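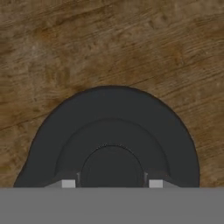 ## The table that ate my February

I've wanted a proper kitchen table since we moved to Miltumville. The one we had came with the flat and wobbled so badly you couldn't eat soup at it. So when Branwen rang to say her aunt in Clostier was getting rid of hers, I said yes before she'd got to the measurements (a mistake, as you'll see).

It's 64 inches long. Our kitchen doorway has a bend in it. Chia-hao and I had the legs off, the door off and very nearly the banister off, and it still took us until teatime. The neighbours came out to watch!

Then there was the finish. Somebody had gone over the top with thick yellow varnish years ago and it had gone sticky, so I sanded it back by hand, evenings only, radio on. I got through 62 sheets of sandpaper. I know that because I kept the receipts to wave at my other half whenever he said we could've bought a new one.

I'd do the oiling differently next time. I put the first coat on far too thick and it sat there tacky for days — Sólveig told me to wipe it nearly all off again with an old T-shirt, and she was right, annoyingly. Thin coats, lots of rubbing, leave it overnight. I ended up doing four.

What I like best is how people behave round it. We used to eat on the sofa with plates on our knees and the telly going. Now So-ying comes over and does her marking at one end while I chop things at the other, and supper drifts on until someone notices the time. My son has already put a felt-tip line on it, green, near the corner. I tried lemon juice and then gave up.

Chairs are the next job. We've got three that don't match and a piano stool, and Branwen says her aunt might have a bench in the garage. I've asked for the measurements this time.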